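# Helium balloons for a wedding reception — how far ahead can I fill them? 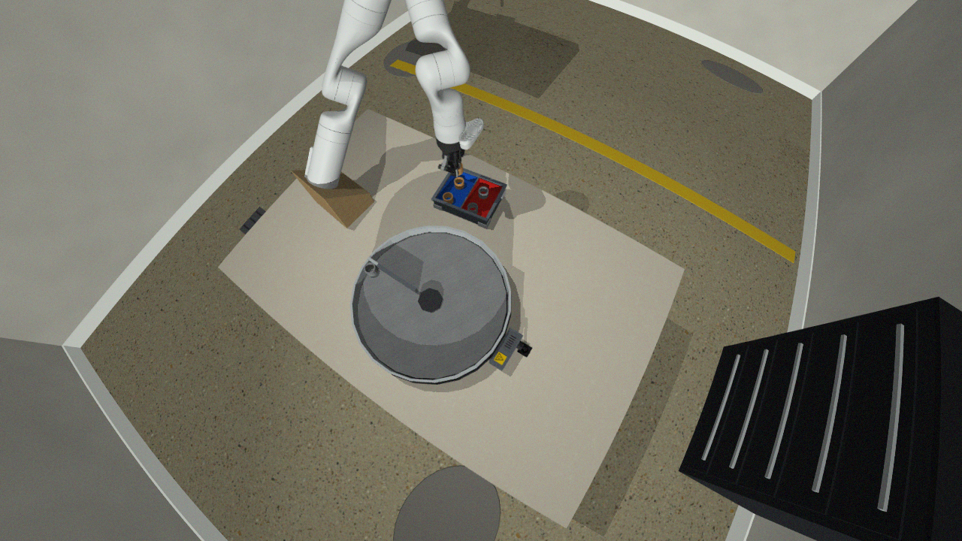 Two white robotic arms over a pale platform, with a wooden wedge under the left one.

**Joanne Haworth**, June 2019

My sister is getting married and I've been put in charge of the balloons. The reception is in a village hall with a high ceiling. The plan is 58 latex balloons in ivory and dark green, all 11 inch, tied in bunches with ribbon to the backs of the chairs at the top table and to weights on the guest tables.

We get the keys at nine in the morning and guests arrive at two. I'd like to fill them the evening before at my house and drive them over, but a friend did this in January for a christening and half of hers were on the floor by the time the cake was cut. She used a cheap pack and I don't know how long she left them.

I need to know three things really. How long will 11 inch latex stay up without any treatment? Is the gel that you squirt inside worth the money? And will they fit in a Fiesta, or do I need to borrow something bigger?

I have already bought the balloons (Solline, a bag of 200, because it was cheaper than two small bags) so please don't tell me to switch to foil. The helium is not ordered yet. The hire place quoted me for a cylinder and said it would do "plenty", which doesn't help much.

---

**Märta Brekke**

I did wedding balloons for six years, so this is from practice.

An untreated 11 inch latex balloon filled to full size will float for 12 hours or a bit more in a cool room. Filled at seven in the evening, yours would be sagging before the guests sit down. Underfilled ones go sooner. I think that is what happened to your friend, as people tend to stop early when they are worried about popping them.

If you must fill the evening before, use the gel. It coats the inside and slows the helium getting out, and you can expect a few days from a balloon this size. Put in one small squirt, rub it round well with your fingers so that the whole inside is covered, then fill. Keep it off the neck or the knot will slip. Do a couple as a test a week before and leave them in the spare room. Dark green shows the gel less than ivory does, so rub the ivory ones for longer.

With five hours in the hall I wouldn't bother with any of that. Two people can fill and tie 58 balloons in an hour and a half, even if they have never done it before. Cut all the ribbon the night before and wind it round pieces of card. Make yourself a sizing template too — a cardboard box with a round hole in it is fine — or your bunches will look lopsided.

On the gas: ask the hire place how many 11 inch balloons the cylinder fills, and get the answer in writing. Allow for ten spare. Don't leave the cylinder in a hot car, and stand it upright with a strap when you move it.

Ceiling: tie every ribbon before you let go. A high ceiling with no ladder is where you lose them.

---

**Bình Hà**

They won't fit in a Fiesta. I got roughly 25 in a estate with the seats down and couldn't see out of the back. Fill at the hall.

---

**Thiện Thái**

Agree with filling on the day. I'll add a bit about heat, as you didn't say if the hall has big windows. Latex goes cloudy and dull in sunlight, and dark colours warm up and pop. We had green ones on a table by a south-facing window and lost five during the speeches. Put the ivory ones on that side if you can, and fill the green slightly under.

For weights, don't buy the fancy ones. We wrapped washers in tissue paper from Buvano and they looked the same as the shop ones. Weigh one against a bunch of three before you make the rest.

You'll have a lot of balloons left out of a bag of 200. Keep them in the dark in a sealed bag and they'll be all right for a birthday. Or use some with ordinary air for the doorway, which costs nothing and you can do those the night before.

---

**Joanne Haworth**

Thank you all. Filling at the hall then, with my brother-in-law on the cylinder and me tying. There is one large window behind the top table so the green is going on the guest tables. I've asked for the cylinder size in writing and am waiting to hear.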